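What to look for when the Leonids come round

I'd been meaning to talk to someone about meteor showers for ages, mostly to find out why I never see any. Every November I read that the Leonids are on, I stand in the back garden in my dressing gown for ten minutes, I see a plane and next door's security light, and I go back in. So when the astronomy club at Orkcombe said one of its meteor observers would be happy to chat, I drove over on a Wednesday evening with a notebook and a packet of ginger biscuits.

She asked me not to use her name ("my students would never let me hear the end of it"), so I'll just say she teaches, she's been watching meteors since she was 9, and she has the biggest flask I've ever seen.

I told her about my ten minutes. She laughed for quite a long time.

"Ten minutes is how long your eyes need before they're any use at all," she said. "And even that's mean. Give them twenty, give them half an hour if you can. You went in just as you were about to start."

And the phone in my pocket? I'd looked at it, of course. I'd been checking which way was east.

"Then you started again from nothing. Every time you look at a bright screen you're back to the beginning. Look up your directions before you go out, in daylight if you can, and pick a chimney or a tree to remember them by."

I asked what I should have been seeing, if I'd lasted. She was careful here, and I liked her for it. The Leonids, she said, are a fairly quiet shower most years. You might get ten or fifteen an hour from somewhere properly dark, and far fewer from a street like mine. They're very quick, among the fastest of the lot, and the bright ones can leave a trail that hangs there for a second or two after the meteor has gone.

"People come along expecting a firework display, and I do worry about them," she said. "They've read the word storm somewhere. There have been Leonid storms, with more than 1,000 an hour, and I would give my right arm to sit under one. But it isn't what you get on an ordinary year, and I'd rather you came out wanting to see three good ones."

The shower comes from a comet called Tempel-Tuttle, which goes round the sun every 33 years or so and leaves grit behind it. We plough through the grit each November. Most of the bits are tiny. I'd always pictured boulders, and when I said so she picked a crumb of ginger biscuit off her sleeve and held it up.

"Smaller than that, a lot of them."

The name is from Leo, as the meteors all seem to come out of the lion's head. I assumed that meant I ought to stare at Leo, if I could find it (I can't). She shook her head. The ones close to that point look short and stubby and are easy to miss. She looks off to one side, about halfway up the sky, wherever it's darkest, and lets the meteors come to her.

Timing was the bit I'd got most wrong. I'd been going out after the ten o'clock news. Leo doesn't clear the hedge until around midnight, and it's well after that before it's high enough to be much good. Her own favourite stretch is from 3 in the morning until the sky starts to go grey.

"It's a horrible time," she said cheerfully. "I won't pretend. I go to bed at eight in my thermals so I've no excuse."

I asked where she goes. Usually Mundside, she told me, a lump of hill beyond the reservoir with a lay-by at the top and a view down to the south. You can still see the glow of the town from it, but you can put your back to that. She parks facing out so nobody else's headlamps catch her, then sets up a garden lounger on the grass. A lounger! I'd been standing with my head tipped back like somebody having their nose looked at.

"You must lie down. Your neck will give up long before the meteors do. Sleeping bag, hat, something under you as well as over you. The cold comes up out of the ground."

She doesn't use a telescope. No binoculars either, though she keeps a pair in the car in case one of those trails hangs about. All she brings is a red torch, a pencil and a clipboard, and she writes down the time of each meteor, how bright it was and whether it belonged to the shower. Her tally over all those years stands at 1,749 Leonids, and she could tell me that without looking it up.

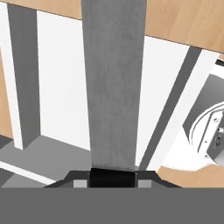

The clipboard surprised me, I must say. I'd have thought there were cameras for all this by now, and there are; the club has one on its roof at Orkcombe that watches the whole sky every clear night. She's very fond of it. But she thinks there's still a point in people counting by eye, partly so the new counts can be set against the old ones from before anybody had a camera, and partly for a reason that took her a moment to put into words.

"I like being there for it," she said. "The camera shows me what I missed, and I'm always pleased to see it. But it's a bit like being sent the wedding photos."

We talked about the moon, which I hadn't thought about at all. A full or nearly full one will wash out everything but the brightest meteors, so it's worth finding out when it sets before you give up your sleep. If it's up, she said, put a building between you and it. Cloud is another matter. She has driven up Mundside in drizzle on the strength of a hopeful forecast and sat there until four with the radio on.

Did she see anything?

"A fox," she said.

By now the biscuits had gone and it was getting on, so I asked her what I could do from my own back garden, with next door's security light, if I really didn't fancy the hill. She said to stand in the shadow of the shed. She also said to have a word with next door, and that most people are quite nice about it if you ask them beforehand and tell them what it's for. And if I did see one, I should write the time down, even if it was just the one.

I've borrowed a lounger from my sister. The flask I'm still working on.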